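FOR IMMEDIATE RELEASE

Penrose Museum Opens "Checked Out," a Show of Small Things People Bring Home from Hotels

PENROSE, January 17, 2023 - The Penrose Museum of Everyday Travel has opened its new exhibition, and we could not be happier with how it looks on the walls. "Checked Out" brings together 800 pieces of hotel life: key cards, brass room keys, matchbooks, luggage labels, breakfast menus, sewing kits and a whole wall of "Do Not Disturb" signs in 19 languages.

The show fills both upstairs galleries and runs through the spring. Admission is free for everyone under 18, and members may bring a guest.

The heart of the exhibition is the Hurkitz Collection, 500 key cards and paper key sleeves given to the museum last year. Plastic key cards took over from metal keys in many hotels within a single generation, and most of them were thrown out or slipped back across the front desk. The ones that stayed in coat pockets and kitchen drawers turn out to be little posters! There are ski slopes, skylines, pizza coupons, wedding greetings, fishing boats at dawn and plenty of fall leaves.

"I've worked with paintings, quilts and farm tools, and I have never heard visitors talk to each other this much in a gallery," said curator Eftychia Kouris. "Somebody spots a card from the motel where they stayed on the way to college, and then the whole family is telling the story at once. The cards are arranged by season and weather instead of by hotel name, so you sort of walk from summer into winter, and I love watching people slow down when they get to the fall section."
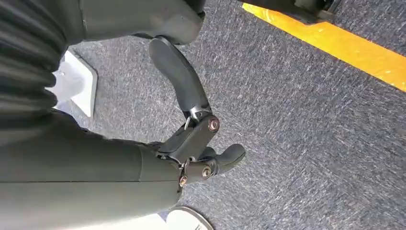
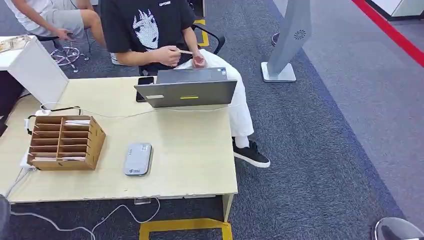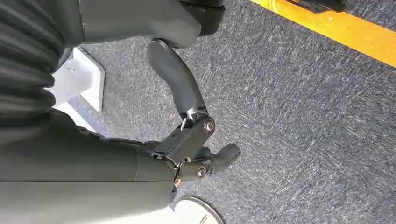
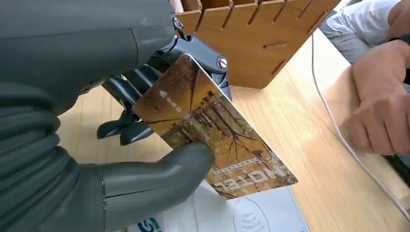
Last picture: a hotel key card printed with bare trees in brown, amber and orange.

The second gallery goes further back. Its centerpiece is a key rack with 132 numbered hooks from the old Umov Hotel, which stood across from the train station until it closed. The rack has been cleaned and hung at its original height, and the oval brass tags are back on their hooks (room 14 is missing, and we would be delighted to hear from anyone who knows where it went).

Roland Bunting worked the night desk at the Umov as a young man and recorded an audio tour for the show. "You learned the sound of every key on that board," he says on the recording. "The ones for the top floor had a second key on the ring for the bathroom down the hall, so they jingled more. I could tell you who was coming in before I looked up."

Children can design their own key card at a long table in the hall, with stencils, stamps and far too many colored pencils. The best-loved designs from December's preview day are already on display by the stairs, including a card with a very large octopus on it.

Exhibition design is by the Wultach studio, with lettering by Reda Zerouali. Zerouali will lead two evening workshops on drawing signs and labels by hand, and beginners are very welcome. Places can be booked at the front desk or by phone.

The museum is still collecting! If you have a key card, tag or sleeve you would like to lend or give, bring it in with a note saying where and when you stayed. The notes are shown next to the cards.

Media contact: Lorraine Goodall, Penrose Museum of Everyday Travel

###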